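Home Talks Notes Archive Contact

Last updated Nov 19, 2023

Plaid, paper and small cards: speaker notes for the Sidavberg evening

Start with the pattern, before saying hello properly. I love plaid and I want them to hear that in the first minute! Ask who has some at home (a blanket, a shirt, an old lunch bag). Wait for hands. Then first slide.

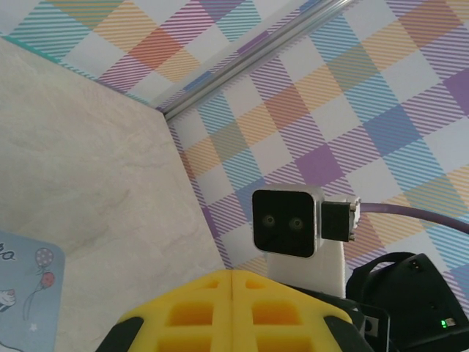
Plaid, seen steeply from above.

Say why I keep coming back to it – you take a few plain stripes, cross them, and suddenly there are colors you never picked. Pass the Allik swatches down the left side, the Avotiņš ones down the right. They meet in the middle, people swap, it gets noisy, let it. Don't talk over this part. 2 minutes, then next slide.

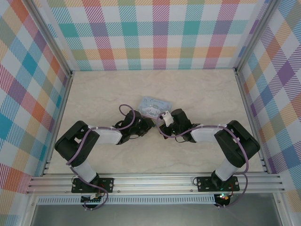
Small cards get lost on busy patterns, and I learned that the slow way in September, laying out 60 of them on a checked tablecloth for Gilesov. Couldn't find half! A pale, quiet surface lets a little card be itself. Hold up my own card against the checked cloth, then against the beige board. Somebody always says "oh."

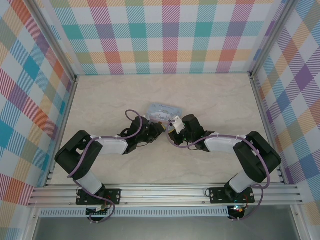
Busy pattern belongs on the walls, if you ask me. Up there it can be as loud as it likes. Look at the teal and the orange and the purple going around three sides, with all that white behind them, and then the light beige tabletop and the pale blue card lying on it. Your eye gets a rest. Point at the diagonal hatching inside the bands, which gives the pattern that woven look (back row may need me to read this bit out).

Handout: 200 copies, by the door. Questions next, and leave the last slide up.

371 views 2 comments Share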